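Why Does Wood Have Lines in It?

Look closely at a table, a door or a floor and you may find thin lines running along it. Some are straight. Some bend like waves. This pattern is called the grain.
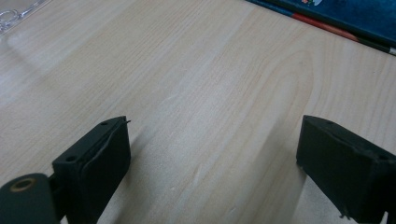

To find out where the grain comes from, you have to start with a living tree.

How a tree grows

A tree grows in two ways. It gets taller at the tips of its branches, and it gets wider all around its trunk. The widening happens in a thin layer just under the bark. This layer is called the cambium (say KAM-bee-um). It makes new wood on the inside and new bark on the outside.

In places with warm and cold seasons, the cambium does not work at the same speed all year. In spring it grows fast. The new wood is usually light in color, and its cells are large. Cells are the tiny parts that make up every living thing. Later in summer the tree slows down. The cells it makes then are smaller, with thicker walls, and the wood often looks darker. In winter the cambium rests.

One light band and one dark band together make a growth ring. Most trees in cool places add one ring each year. An old oak in the woods near Navasier fell in a storm one February, and its stump has 191 rings. That means the tree was 191 years old at the height where it broke.

Wide rings and narrow rings

Rings are not all the same size. In a year with plenty of rain and sunshine, a tree can make a wide ring. In a dry year the ring may be very thin. Insects, fires and crowding from other trees can also leave marks. Scientists who study rings are called dendrochronologists. The first part of that long word comes from the Greek word for tree.

They do not have to cut a tree down to see its rings. They can use a hollow drill to take out a piece of wood as thin as a pencil.

From rings to lines

If you cut straight across a trunk, you see circles. A sawmill usually cuts boards the other way, along the length of the trunk. The saw slices through the rings from the side, and the circles turn into long lines.

Try this with an onion. Ask an adult to cut one onion across the middle and another from top to bottom. The layers look different in each one, even though both onions are built the same way.

When the saw passes near the outside of the log, the lines often make tall arches. When it passes through the center, the lines are mostly straight.

What are knots?

A knot is the place where a branch joined the trunk. As the trunk got wider, it grew around the bottom of the branch. When the board is cut, the branch shows up as a round or oval spot, and the grain bends around it.

Why the grain matters

Wood splits more easily along the grain than across it. People who chop firewood stand the log on its end so that the ax follows the lines. Carpenters usually sand in the direction of the grain, because sanding across it can leave scratches that show.

Words to know

Bark: the outer covering of a tree
Cambium: the thin layer that makes new wood and new bark
Grain: the direction and pattern of the fibers in wood
Growth ring: the wood a tree adds in one growing season
Knot: the part of a branch that is inside the trunk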